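About Greker

Greker is a night school for adults. We teach bookkeeping, business writing, conversational Spanish, household repairs and a short list of other things that people meant to learn at nineteen and didn't get to. Classes run from the first week of March until the weather gets too good to compete with, and then again through the fall.

The school is named after the building, which is named after a hat company. Greker Hats left in a hurry and took everything except the sign. The sign is bolted to the brick with what our contractor called "conviction," and the quote to remove it was larger than our first year's rent. So we became Greker. People still come in asking about hats. We have a card at the front desk with directions to the nearest place that sells them.

How we started

There were 2 of us, one rented room and a bookkeeping class with more chairs than students. The first term was taught mostly in coats. We advertised by putting flyers in the laundromat on Alcaraz Street, where people have forty minutes and nothing to read, and this is still the best advertising we have ever done. We later paid a firm to build us a "presence." It brought in one phone call, from the firm.

The Spanish class came next, then the writing class, then a class in sewing that was supposed to last one term and has now outlived three sewing machines. We moved into the second floor when the dentist retired. If you take Spanish, you will be conjugating verbs in what used to be the waiting room, and some students say they can still feel it.

What we teach

Our longest-running course is Bookkeeping for People Who Own a Shoebox. You bring the shoebox. By the end of the term you have a ledger and an empty shoebox, and at least a passing idea of where the money went. Business Writing covers letters, complaints, replies to complaints, and how to end an email without sounding like a hostage. Conversational Spanish is exactly that. There is a grammar book, and it props the window open.

On the practical side we offer sewing, basic plumbing, small engine care and Know Your Computer, which covers the inside as well as the outside. 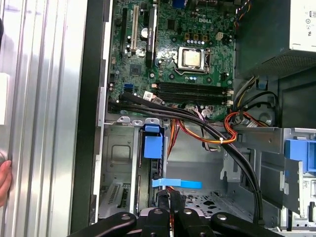

The inside of a Dell desktop, with the processor in its socket.

We added Know Your Computer after a survey in which our students told us what they wanted next. Second place went to cheese making. We looked into it, and the health department looked into us looking into it, and that was the end of cheese.

Every course meets one evening a week, and no class is larger than 20. That limit was set by the fire marshal and we have since come to regard it as a teaching philosophy.

Who comes here

All sorts. We get new business owners, new retirees, parents who want two hours in a room with other adults, and a steady trickle of people who signed up by mistake and stayed. There is no entrance test. There is a final test in bookkeeping, but it is open book, and the book is yours.

We don't grant degrees. We do give a certificate, on decent paper, with a seal that came with the stapler. Employers have been known to accept it. One framed it for the student, and we thought that was a nice touch.

Our neighbors

We share the building with Oko, a coffee counter on the ground floor that stays open late on class nights and has never once got our sign-in sheet mixed up with its tip jar, whatever you may have heard. Show your Greker card and they will give you a refill. They will also give you an opinion on your coursework if you leave it lying on the counter.

Our books come from the Jarusov Library, a collection left to the school by a family who wanted their shelves back. It holds 842 volumes. A good many are about beekeeping. We do not teach beekeeping, but if you have an interest and a calm manner, please write to us.

What it costs

Less than you fear. Fees are listed on the Courses page, and you can pay by the term or by the month. There is a small fund for students who can't manage the full fee. Ask at the desk. The form is half a page long and the answer usually comes the same week.

We have now had more than 1,000 students through the door, which sticks in damp weather - pull, then push. Registration for the spring term closes on 30 November 2024, and late forms go on the waiting list. The desk is open on class nights from five. Parking is behind the building, next to the dumpster with the other hat sign on it.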